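Pinkish mark in a white basin, and a cup of toothbrushes on the counter
Posted in Bathrooms & Sinks

Skelton

Hoping somebody can help before I make it worse. I've got a glossy white sink, the sort where the basin and the top are all one piece, with a shallow rectangular bowl and a dark tap at the back. A pinkish streak keeps coming up on the left wall of the basin. I wipe it, it goes, and by Wednesday it's there again. I've tried washing-up liquid and I've tried a scourer (gently!) and now I'm worried I've dulled the shine.

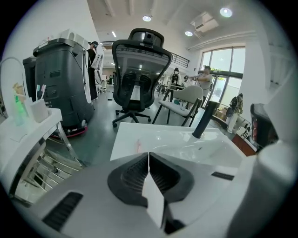
My other grumble is the counter. There's a cup of toothbrushes, a green bottle, some tubes of this and that, and it all creeps towards the basin until something falls in. I've got a metal rack underneath with horizontal bars, but small things drop straight through it, so it ends up holding nothing useful. I did half of one of those Skillura home courses on tidying and the only bit I remember is "give everything a home", which is fine if you've got anywhere to put one.

So what do I clean the streak with, and where does all the small stuff go?

2 replies

Odo

Put the scourer down, first of all! Pink in a basin is very often just the film that grows where water and soap sit, and it loves a shallow bowl because the sides don't drain well. I had it in my last flat and it drove me round the bend. Mine went with a paste of bicarb and a drop of water, left on while I made a cup of tea, then rubbed off with a soft cloth and rinsed. After that I dried the basin every night with an old flannel, and I do mean dried, right into the corners.

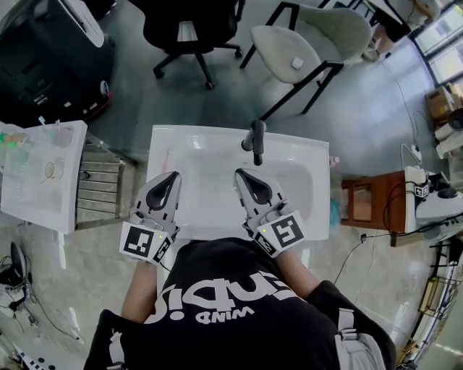 Can I use bleach on a shiny white basin?
Thin bleach, well watered down and rinsed off within a couple of minutes, is usually fine on ceramic. On resin or acrylic I'd check the maker's instructions first, and whatever you do don't mix it with vinegar or any other cleaner.

That's what I got told when I asked the same thing on here, so I'm passing it on. If the mark doesn't shift at all it could be a stain from something, toothpaste or a soap with dye in it, and then I'm out of ideas.

As for the rack, stand 2 shallow trays on the bars. Washing-up bowls would do if they fit. I keep 4 little pots in mine and the tubes go in those standing on their caps. 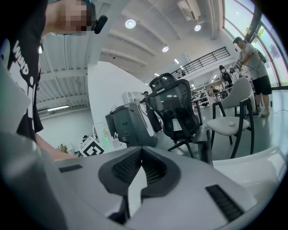 Lumbantobing

Agree about the trays, but measure the rack before you buy any, I had to send mine back. I'd leave the toothbrush cup on the counter, as far from the tap as it'll go, and clear off everything you don't use daily. Wash the cup out as well, the bottom of mine was disgusting. No idea about the pink, sorry.

Related
Limescale round the base of a black tap
Tray sizes for open metal shelving
Getting the shine back on a scratched basin
Toothbrush cup or wall holder?
Slow plughole, tried everything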